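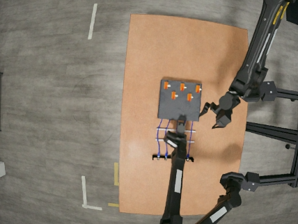 Zwei Arme, ein Board, blaue Kabel: die Aufgabe in der Simulation. Rendering: Uzor

Kabel sind gemein. So fängt das Gespräch an, noch vor dem Kaffee. »Ein Würfel bleibt ein Würfel. Ein Kabel ist jedes Mal was anderes.« Bei Brornine in der Projektgruppe Uzor sollen zwei Roboterarme lernen, Kabel zu verlegen, trainiert wird nur im Rechner. Stand Juli 2023: 199 Durchläufe ausgewertet, je 100 Schritte pro Griff, der letzte abgebrochen. »Strom weg, passiert.«

Die Methode heißt Skesum. Grob gesagt: erst schätzen, wo das Kabel gleich liegt, dann erst greifen. Und nach jeder Bewegung nochmal schätzen. Klingt langsam. »Ist es auch. 14 Sekunden pro Clip, da lacht jeder in der Fertigung.« Dafür weniger Fehlgriffe als im Juni, da lief noch die alte Variante ohne Schätzung.
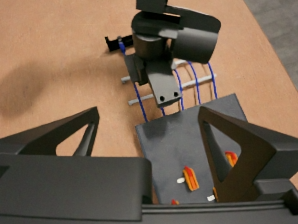 Bei Zornance sieht man das skeptischer: Solange die Steifigkeit der Kabel nur geraten sei, sage die Simulation wenig über echte Ware, heißt es dort. Der Einwand ist bekannt. »Stimmt ja. Wir würfeln die Steifigkeit deshalb in jedem Lauf neu aus.« Ob das reicht? Schulterzucken.

Schwierig bleibt die Übergabe. Ein Arm hält, der andere führt, und beide wollen an diesselbe Stelle.

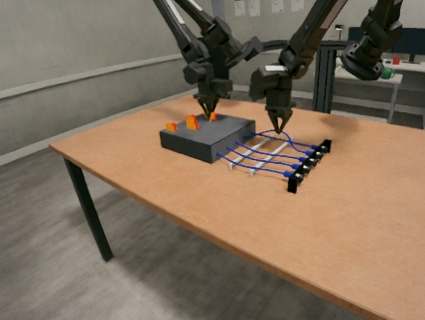 Ein Greifer am Kabel, der andere über dem Block. Rendering: Uzor

Nächster Schritt, echte Hardware, 2 Kabeltypen, mehr erstmal nich. Einen Termin gibt es noch nicht.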